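Preparing and Serving Ice at Hired Kitchens: Frequently Asked Questions
Guidance for hirers of the Bivby and Festard kitchens
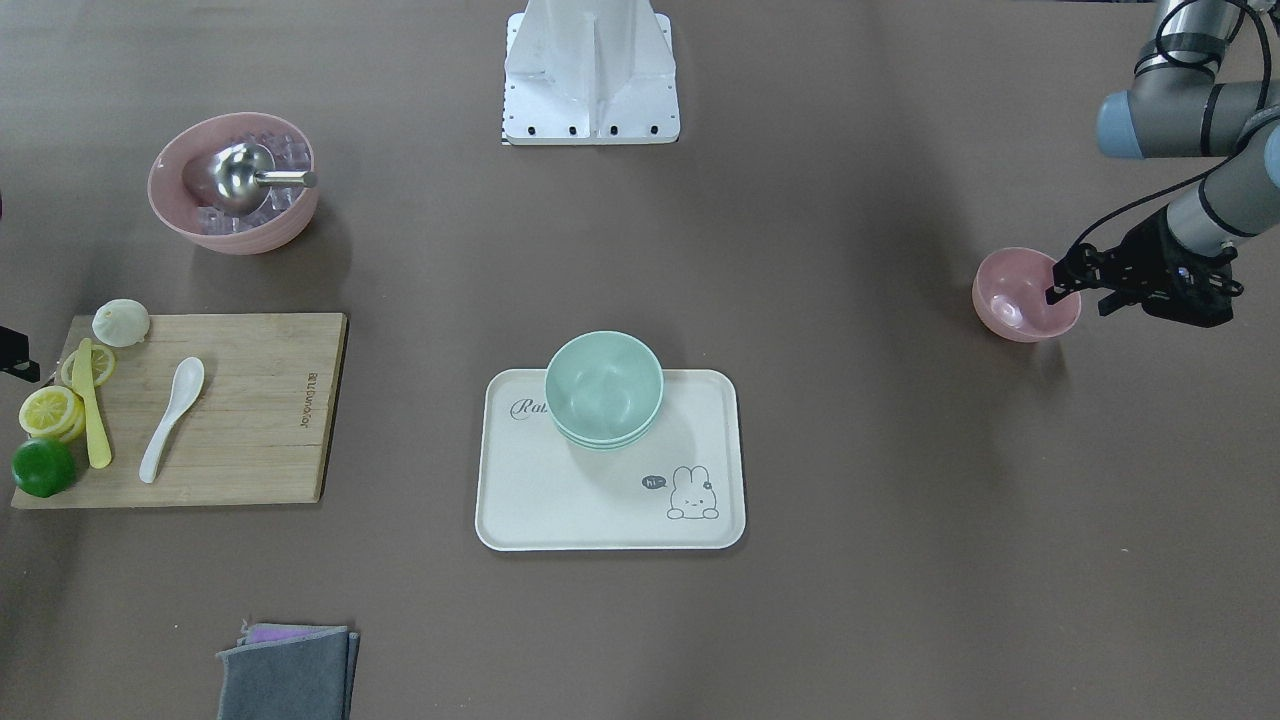

Grímsdóttir
Catering Standards Officer, Bivby Kitchens

These questions are those most often received from hirers who intend to serve cold drinks or chilled desserts. They should be read together with the conditions of hire. Hirers of the Drulov annexe should note that a separate equipment list applies there.

Which bowl should be used for ice?

Ice should be placed in the larger of the two sizes of bowl. A large pink bowl will take a good quantity of cubes and should be filled to just below the rim. Overfilled bowls shed cubes on to the table when the scoop is lifted.

May the smaller pink plastic bowls be used for ice as well?

They may be used for individual portions. They are not suitable as a main supply, as there is little room in them for a scoop.

Is a scoop provided?

Yes. A stainless steel scoop is issued with each large bowl. It may be rested on top of the cubes between servings, with the handle towards the rim so that it can be taken up without touching the ice. Glasses, cups and bare hands must not be used to collect ice under any circumstances.

How long may a bowl of ice be left out?

Hirers are asked to replace the contents after 40 minutes. Any ice remaining at that point should be tipped into the sink and must not be returned to the freezer. In July, when the Festard kitchen is at its warmest, bowls should be filled in smaller quantities and more often.

Can hirers bring their own ice?

Sealed bags from a shop are accepted. Ice made at home is not accepted for events open to the public.

May food be prepared on the same table?

Yes, provided that it is prepared on a board and that the board is kept clear of the ice. A wooden cutting board may be laid alongside the bowl, but wet ingredients should be kept to the far side of it. Raw meat and fish must be prepared in the back kitchen.

How should wooden boards be cleaned?

Boards should be washed by hand in hot water with a little washing-up liquid, rinsed, and stood on edge to dry. They must not be soaked or put through the dishwasher. Please do not oil them.

Does it matter which board is used?

Boards are not reserved for particular hirers. Any board with a split or a deep cut should be set aside and reported at the end of the booking.

What is the charge for missing items?

A missing scoop is charged at £6 and a large bowl at £21. Small bowls are not charged for singly, but repeated losses will be taken into account when a booking is renewed.

How is additional equipment requested?

Requests should be made in writing by noon on the Monday before the event, quoting the booking reference. Extra bowls are issued from cupboard 23 at Bivby and from the serving counter at Festard. Equipment may not be moved between the two sites.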